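Ratden Small Business Network
Minutes of the February meeting, back room of the Woltosley Exchange, 6:30 p.m.

Present: 19 member businesses, which the chair called a quorum before anyone could look up the number.

1. Minutes of the last meeting
Accepted, with one correction. The parking discussion was recorded as "brief." The word has been struck.

2. Shopfront grant
The county's second round opens this month. Awards go up to $3,125 per business and can be spent on signs, lighting, ramps and doors. They cannot be spent on rent, wages or, as one member asked twice, a van. The form runs to 8 pages, two of which ask for the same tax number. Members who applied last time advised filling in both.
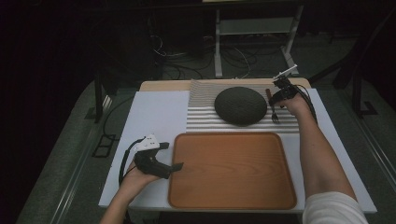 3. Kuditex booking software
The trial has now run for 90 days. Salons and the bike shop want to keep it. Restaurants reported that it moves dinner reservations to the morning, and that customers have been gracious about this only up to a point. A housewares member asked whether the shared listings page could take product photos, having tried one with a wooden tray set out on a white board and a small silver fork standing up on a ribbed mat behind it. The page takes photos, but crops them square and charges extra past the tenth. Agreed to keep Kuditex for one more quarter and to ask for a discount in firm language.

4. Mailing list
The list stands at 124 addresses. More than a few bounce. Members are asked to tell the secretary when they change email, ideally from the new one.

5. Rey Street roadwork
The city has promised access to all storefronts during business hours. It has not said whose business hours. The chair will write again and attach the earlier letter, which was also about this.

6. Other business
A motion to start meetings on time was moved, seconded and held over, as the mover had to leave. The coffee fund is short. The jar will be put nearer the coffee.

Actions: chair to write to the city; secretary to send out the grant form and clean up the list; restaurants to send Kuditex their screenshots.

Closed at 8:10 p.m. Next meeting same room, same time, bring a chair if you have one.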